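# Sarkley remote + panel notes

Button timings and menu delays for cheap tellies and the speakers people plug in to them. Started by Ebbe Engebretsen in June, tidied up by Margaux Courtois. Last proper update 12 September 2024.

## Whats in it

663 rows, one per key press. Columns: set, input, key, delay_ms, note. Delay is from key press to first change on screen, or first change in sound for the speakers. Anything over 200 ms gets a "slow" in the note column. Blank delay = no response, not zero. Please don't average the blanks in.

Split is 2 files, panels.csv and audio.csv. Same columns in both.
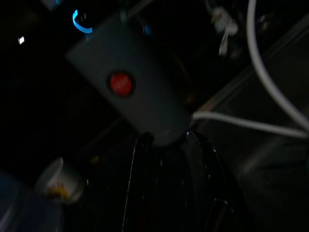
Grey cylinder, red button on the face.

## Known problems

- Cekier sets: the first press after standby is always slow. Left in, filter on note = "wake" if you dont want them.
- 177 rows have no input listed. Mostly HDMI, roughly, but we can't swear to it.
- Fliteo volume keys repeat if held. Only the first repeat is logged.
- Thierry Lacroix's rows use commas for decimals. Will fix.

## Using it

Fine for comparing menus. Not much good for picture lag, didnt measure that. Say where you got it if you publish teh numbers.

Questions to Zuzanna Grabowska, via the issues page | © Sarkley | Back to top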